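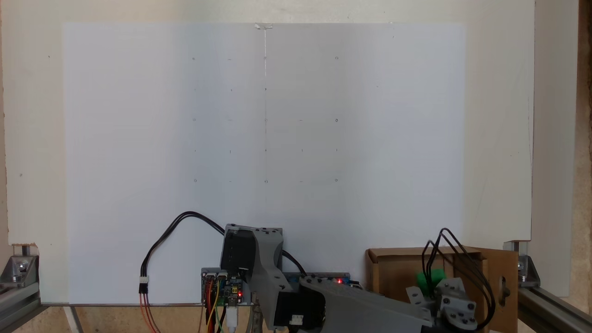
Attachment 1: the test sheet taped to the board, five rows by five columns of pencil marks.

Ticket 292
Product: Hetik wide format scanner, with Cletum desktop software
Site: Arruda drawing archive
Opened by: Wagner Mendonça
Status: Reopened
Priority: Normal (changed from Low by requester)

Summary
Light pencil disappears from scans after the January software update

Description
We scan old survey drawings, most of them pencil on paper, some of them very light. Since the January update to Cletum the lightest lines come out broken or don't come out at all. Ink is fine. Dark pencil is fine. The release notes say "improved background cleanup," and I would like to know improved for whom.

I drew a test sheet so we could stop arguing about whether the originals are too faded. The marks are small circles, dashes and ticks, light on purpose, with a center line coming down from the top. I can see nearly all of them from a normal reading distance. The scanner should do at least as well as I do.

Steps to reproduce
Load sheet face down, centered
Preset: Drawings, gray
Background cleanup: Auto
Scan, open at full size

Expected: faint marks on a clean background
What I get: a clean background

Log

Support, first reply
Thanks for getting in touch. Please clean the glass, run calibration, and restart the Cletum service. In most cases this restores normal contrast.

W. Mendonça
Cleaned, calibrated, restarted. No change. I had done all three before opening the ticket and said so on the phone. Dirty glass would give me extra marks. My problem is missing ones.

Support
Could you confirm the scan resolution? Low resolution may cause loss of fine detail.

W. Mendonça
Tried the two highest settings. Same marks missing in the same places, and the file takes four times as long to open. I don't believe this is resolution.

Support
We suggest the Staltance profile pack, which includes presets for low contrast originals. Closing as resolved by recommendation.

W. Mendonça
Reopening. You can't resolve something by recommending a purchase. I did get the trial of the pack from our reseller. The "Faded Originals" preset makes everything darker, including the paper, and then cleanup takes the lot out again. Order of operations looks wrong to me, but I only use the thing.

Support (second line)
Taking this over. Please set Background cleanup to Manual and try a threshold of 60, then 40, and tell us what changes. Also please send the job log from the 40 run.

W. Mendonça
At 60, no difference I can find. At 40, also no difference, and I mean none: the two files are the same size to the byte. Log attached. Look at line 715. It says "cleanup mode: auto" on a job where the screen clearly says Manual. So either the log is wrong or the screen is.

Support (second line)
We can see the line you mention. It may be a display issue in the log only. Engineering has been asked.

W. Mendonça
If it were only the log, the files would differ. Please pass that on as well.

Sun 25 March
W. Mendonça
Came in while it was quiet to try a few things without people waiting for the machine.
Made a new preset from scratch instead of editing Drawings. Set cleanup to Manual before saving. Log now says "manual."
Scanned at 40 with the new preset. Most of the faint circles are there. Dashes better than ticks.
Cleanup off completely: almost everything comes through, plus a gray cast and every crease.
Edited the old Drawings preset again, saved, reopened it. Back to Auto in the log.
So presets carried over from before the update ignore the change, and new ones keep it. That is my reading, tested on one machine.

Support (second line)
Thank you, this is very helpful. We have reproduced it with a carried-over preset. Workaround: delete and recreate any presets made before the update. A fix is planned for a coming release. Can we close?

W. Mendonça
No. I've recreated ours, and they work so far. But I have a few months of scans made with the bad setting and I want a straight answer on whether the raw capture is kept anywhere, or whether cleanup is applied before saving. The manual says one thing on the settings page and something else in the appendix. "Planned" also isn't a version number. Leave it open until I have one.

Support (second line)
Understood. Status left at Reopened, waiting on engineering.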